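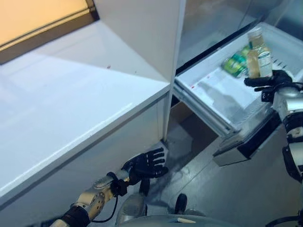 An open freezer drawer next to a white cabinet top.

Llanos Storytelling Project
Progress report to the Ulberg Fund, second period
Prepared by Uzma Gondal, project lead

Summary

The project is on schedule in two of its three strands. The evening story circles and the school visits are running as planned. The audio collection is behind, for the reasons given under that heading. We are not asking for a change to the grant total, but we are asking to move money between two budget lines.

Story circles

The circles meet at 7 p.m. in the upstairs room at Prullen Hall. Attendance over the period came to 195, counting each person once per evening. The fund asked us last time whether the same people were coming back. Most are, and the newer faces tend to arrive with someone who has already been.

Saqib Naqvi hosts. He has changed the format in one respect. The first half is still open to anyone with a story of up to ten minutes, told without notes. The second half now goes to one teller with a longer piece. Listeners told us the old format felt rushed, and the longer slot has brought in tellers who used to say they had nothing short enough.

We tried one circle on a set theme (journeys by water) and will not do it again soon. Three people who had planned to tell dropped out when they saw the theme.

School visits

Farzana Niazi and Duyên Đinh carried out the visits as a pair. Between them they told to 917 children, nearly all in grades two through five. Each visit is a telling in the morning and a workshop after lunch in which the children retell one of the stories in small groups.

Teachers were sent a short form afterward. The main complaint was that the workshop ran over into dismissal. We have cut the warm-up and it now finishes on time. Two schools asked for a second visit, and both are booked for February.

Duyên has started telling one story per visit in Vietnamese and English, switching between the two. She will write up her notes on this for the final report.

Audio collection

Our target is 100 recorded stories from older residents, with a written transcript for each. We have finished 2. A further group of recordings has been made but has not been transcribed or cleared with the tellers, so we have left those out of the total.

Normunds Ozoliņš, who does the recording, lost several weeks when the room at Iltent was closed for work on the heating. He now records in people's homes. The sound is less even, but the tellers talk more freely and the sessions run longer. Transcription is slower than we budgeted for. An hour of tape takes most of a working day, and more when the teller moves between languages.

Budget

Spending on circles and schools is in line with the plan. Room rental is underspent because of the Iltent closure. We would like to move the unspent rental money to transcription and hire a second transcriber through the end of the grant.

Next period

Circles continue through the spring with a break over the school vacation. Saqib is arranging one outdoor evening if the park permit comes through. Farzana will train two new tellers for school work. Normunds will send the fund a revised schedule for the recordings once we have an answer on the budget request.

Please send questions about the figures to Uzma Gondal at the project office.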